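Visit to the Kandlow student robotics open day

The college at Kandlow opened its robotics workshop to visitors on June 24, 2018, and six of us from the Zarkdale model engineers made the trip. Parking was easy. The workshop is on the second floor of the old technical block, up a staircase that smells of floor polish, and the lift was out of use.

The course takes second-year students. They spend the autumn on wiring, motors and basic programming, and in October they split into teams and pick a household task for an arm to do. The teams keep the same task until the summer. We were told the budget for each team is 2000 pounds, not counting the arms, which belong to the college and are shared between groups on a booking sheet. The sheet was pinned by the door and looked well used.

We started with the Dritgate team, named after the street where most of them live. Their job is sorting cutlery. They have logged 1062 attempts since they began and keep the results in a ring binder -- drops, wrong slots and all. Forks give more trouble than spoons. One of our party asked about knives and was told those are left for next year.

The second room had a talk on grippers, which ran long. It covered finger pads, cable routing and how hard you can squeeze something soft before you spoil it. The useful part for me was the section on cables. Ours at the club always snag, and the advice was to leave enough slack for the last joint to turn fully and then check it at both ends of its travel.

After tea we went in to the Shboul team, who have taken on kitchen work. Their task is oven loading and serving: food from a tray, on to the rack or on to a plate. They practise with sliced orange in a foil tray, and the bench is covered in brown paper.

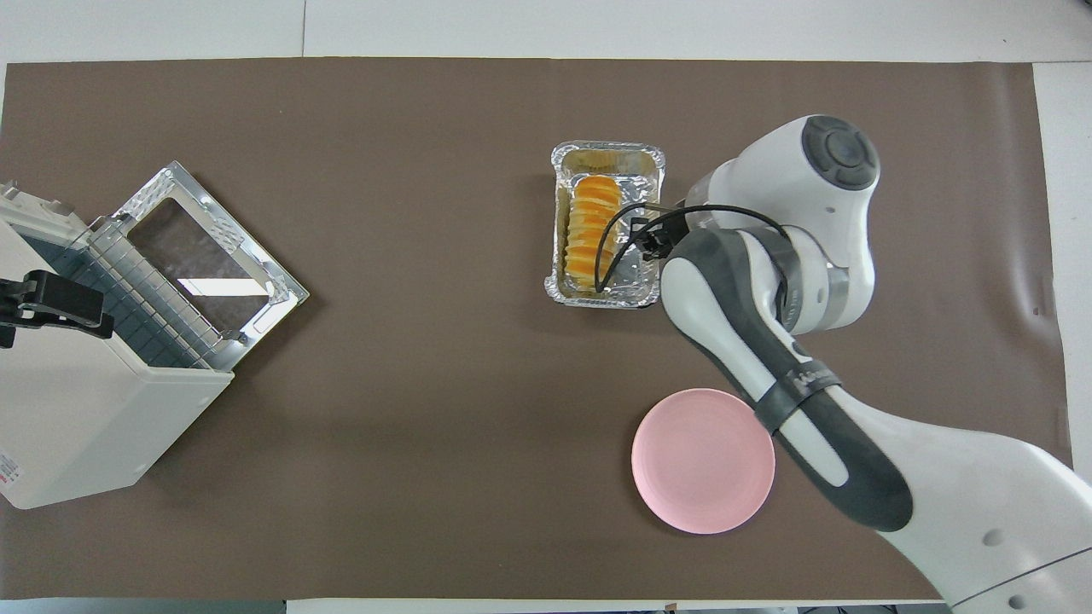 Picking up one slice when they overlap is the hardest bit, according to the team, and they have 346 practice runs written up on that alone. Wouldn't it be simpler to lay the slices out singly first, one visitor asked, and the reply was that they had done so all winter and wanted something closer to a real kitchen.

The team's next step is to write up how the arm approaches the tray from different sides. They had a draft to show us, mostly tables.

We left at half past four. Entry was free, tea was 2 pounds with a biscuit, and the college hopes to open the workshop again next summer. Anyone from the club who wants the handout on cable routing can borrow my copy -- I would like it back.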